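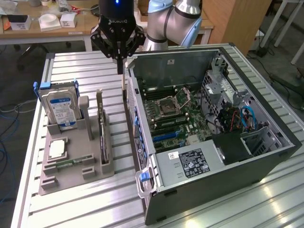
Section 6. Working a Shift at the Rebuild Bench

Share 6 | Comments 0

6.1 Who does what

At the Alenbridge shop the arm handles part placement on desktop towers. The bench technician preps the tower, loads the tray, checks each seated part, and finishes the cables by hand. Technicians who used to build a tower from start to finish now work in two stages, with the arm's cycle between them. Use that time for paperwork or for prepping the next tower. Do not use it to reach into the one on the bench.

6.2 Preparing the tower

1. Unplug the tower and remove the side panel.
2. Lay the tower on its side on the bench slats with the interior facing up.
3. Push cables back toward the drive cage. A loop of SATA cable over the memory slots will stop the cycle.
4. Open the CPU socket bracket all the way.
5. Scan the case barcode into Lisa and wait for the job number to appear.

6.3 Loading the parts tray

1. Stand the hard drive in the rear slot, with its caddy bracket already clipped on.
2. Set the CPU in its pocket.
3. Lay the memory module flat in the long groove.
4. Press down lightly on each part. Nothing should rock.

Note: If a part does not fit its pocket, set it aside and enter code 405. Do not shim the tray with tape or cardboard.

6.4 Running the cycle

1. Step back behind the floor line.
2. Check that the wrist indicator is lit.
3. Press Start on the Fliven panel.
4. Stay within sight of the bench until the arm has made its first pick.

CAUTION: Keep hands, sleeves, and badge cords away from the gripper whenever the arm has power, including when it is standing still. A paused arm can resume.

CAUTION: Code 101 means the gripper has lost its part. Press Stop before looking for it. Check inside the power supply vents and under the fan shroud.

6.5 Checks after the cycle

1. Press Stop and wait for the panel to show Safe.
2. Close the socket bracket yourself.
3. Push on both ends of each memory module.
4. Route and connect the cables.
5. Sign the job in Lisa under your own name. The arm's log does not replace your signature.

6.6 Breaks, rotation, and questions

Rotate off the bench after each batch. Nobody is scored on the arm's cycle time, and stops you call for safety are not counted against you. Every 500 cycles the finger pads are replaced by Rhydian Howells or Evanthia Lazaridis. Questions about job changes or retraining go to Apolline Lacroix.

Revised 2023-10-27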